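Smart lock or just a better deadbolt? (moving into a 1970s rental)

Posted in: Doors, Locks and Entry 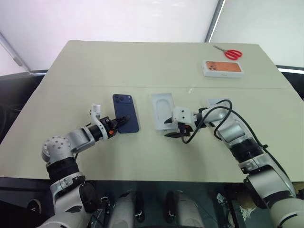 Two arms over a beige tabletop.

pinecone_drawer
October 20, 2026

Hi all, long time reader, first time posting. We got the keys to a rental last week and the front door has the original knob lock plus a deadbolt that I can turn with two fingers and a little wiggle. I do not love it. The landlord says I can swap the hardware as long as he gets a copy of the key and I put the old stuff back when we leave.

So I'm stuck between two things. Option one is the Jarnance keypad deadbolt, which my sister has and swears by (she has three kids who lose everything). Option two is a plain keyed deadbolt from Brasley, a heavier strike plate, long screws, and calling it a day. The price difference is enough that I could also do the back door if I go plain.

The front door is solid wood and opens in. The back door is some kind of hollow thing with a window in the top half, and that's the one that keeps me up at night. What would you do?

---

gus_on_maple

Back door first. I know you asked about the front, but you answered your own question in the last paragraph. A hollow door is a hollow door and no lock fixes that. If your landlord is decent, ask if he'll pay for a solid slab if you do the hanging. Mine said yes before I finished the sentence.

For the front, go plain. Put three inch screws through the strike and into the stud. That's the single best thing I ever did to a door and it took me one evening with a cup of coffee going cold on the stairs.

---

tillie.r

I'm going to disagree with Gus a bit, sorry Gus! I was a plain deadbolt person for years and the problem was always me. I'd be halfway to work wondering if I locked up. Since we put in a keypad with auto lock I don't think about it at all. A fancy cylinder doesn't do a thing for you if you forget to turn it.

We have the Jarnance too. Batteries last fine, it beeps at you well before they go. The only thing I'd gripe about is the buttons, they get stiff when it's really cold out.

---

gus_on_maple

No offense taken, but you can get in the habit of locking a door. I've been doing it since I was nine.

---

tillie.r

Good for you Gus, some of us have toddlers and groceries and a dog that bolts.

---

pinecone_drawer

Ha, okay, we also have a dog that bolts. Tillie, does yours still have a regular key? The landlord thing means I need one.

---

tillie.r

Yes, there's a keyhole under the little flap at the bottom. You get two keys in the box and I had a third cut at the hardware store. Check the model though, I think they sell one with no key at all.

---

Zeyu Liang

I hang doors for a living, so a few things before you buy anything.

Measure the backset. On a door that old it could be 2 3/8 or 2 3/4 and the bore might be smaller than a modern lock wants. I've seen people order a keypad lock, get it home and find out they need to open up the hole. In a rental that's a conversation with the landlord, and you can't put the wood back afterward.

Then close the door and see if the bolt goes all the way out without you pushing or lifting. If you have to lean on it, a motor will struggle too and eat batteries. Half the complaints I hear about electronic locks are really a sagging hinge. Swap one screw in the top hinge for a long one and try it again.

On the window in the back door, somebody is going to tell you to get a double cylinder deadbolt so nobody can break the glass and reach in. Please check your local rules first, and think about getting out in the dark with smoke in the house. I won't put them on the doors people sleep behind. Security film on the glass is cheap and buys you time.

---

marshlight

I was about to be the somebody who says double cylinder. We have one on our back door and keep the key on a hook by the fridge. Never had a problem.

---

Zeyu Liang

I hear you, and plenty of houses have them. I still wouldn't. The key is on the hook until the one night it's in a coat pocket.

---

marshlight

Fair. My husband did walk off with it in June and we had to go around the front for two days.

---

oldradiobob

Has anyone mentioned lights? I put a motion light over the back step and I'd take that over any lock. Mine is a Drillus, nothing special, it was on sale. The raccoons hate it.

Also talk to the people next door. When we moved in I went around with a plate of cookies, and now the lady across the way texts me if my garage is open. You can't buy that.

---

gus_on_maple

Agree with Bob on the light. Aim it down though, or you'll have the neighbors texting you for another reason.

---

kettle_and_co

Jumping in on cost because I went through this last year and kept every receipt (I'm like that). We had a locksmith do the lot: new solid back door, two deadbolts, reinforced strikes, film on the side window. The total was $1,238 and the door with its hanging was $494 of that. I could have saved a good chunk doing the locks myself, but I'm scared of chisels.

We used Myklebust, no idea if they cover your area. They were fine. Showed up late, cleaned up after themselves, left a pencil on top of the fridge that I still use.

---

pinecone_drawer

That's super helpful, thank you. The film sounds like something I could manage. Did it leave bubbles?

---

kettle_and_co

A couple of small ones in the corner, and they went away after a while. Use way more soapy water than you think you need!

---

pinecone_drawer

Update! I measured and the front is 2 3/8, and the bolt does catch unless I lift the handle. So I'm doing the long hinge screw first. The landlord is "open to" a new back door, so I've sent him a link to a solid one and I'm waiting.

Leaning toward the plain Brasley on the back and the keypad on the front, which I guess means Gus and Tillie both get one.

---

tillie.r

I'll take it. Change the code that comes in the box before you do anything else.

---

gus_on_maple

Three inch screws on both. Post back when the landlord answers, I want to know if mine was a fluke.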